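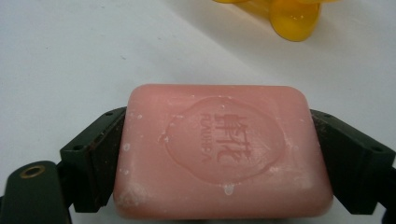 About Trernivance

Hi, and welcome! Trernivance is me, one long workbench and a corner of the shared workshop on Garkari Street, where I build grippers and the small arms that go behind them. I started at home on the kitchen counter, moved to the garage when the kitchen needed to be a kitchen again, and took the bench in the workshop once the garage was full too. It's still a one-person outfit. If you write in, I'm the one who writes back (usually in the evening).

What I make

Mostly two-finger grippers. Some go on an arm and some you hold in your hand, and I like the hand-held kind best because you learn so much so fast. You squeeze a thing, you feel it slide, you go change the pads and squeeze it again. There are two designs I keep coming back to:

Koletti – the simple one. One motor, two fingers, as few screws as I could get away with. It's the one I hand to people who have never built anything that moves.

Akpalu – the fussy one. The linkage took me forever and I have redrawn the finger bases more often than I want to admit, but it closes nice and straight and I'm very fond of it.

Both get tried on ordinary household stuff. Bar soap is my favorite test by a mile! It has rounded corners, it's soft enough to mark if you squeeze too hard, and the edges change shape as it gets used, so a grip that was fine last month may need another look. I go for the short ends, check that the pads sit flat, and write it all down in the bench notebook. After soap I move on to sponges, jar lids and whatever else is in the kitchen drawer.

Wear is the other thing I watch. Each new pad material gets 1000 open-and-close cycles on the bench before I'll put it in a kit, and I keep the old pads in labeled bags so I can compare them. It's slow and kind of boring – I put the radio on.

Kits and build nights

I sell small batches of parts, 20 kits at a time, with the fingers, pads, screws and a printed guide. You bring the motor and your own patience. When a batch is gone I start the next one, so there can be a wait of a few weeks. Replacement pads I try to have all the time.

I also run build nights at the workshop. There's room for three people besides me, you don't need any experience, and we start with a finger and a hinge and go from there. Kids are welcome with a grown-up who also wants to get their hands dirty. The next round starts in October and the sign-up sheet is on the contact page. Parking is behind the building, and the side door sticks, so give it a good shove.

This page was last updated August 28, 2022.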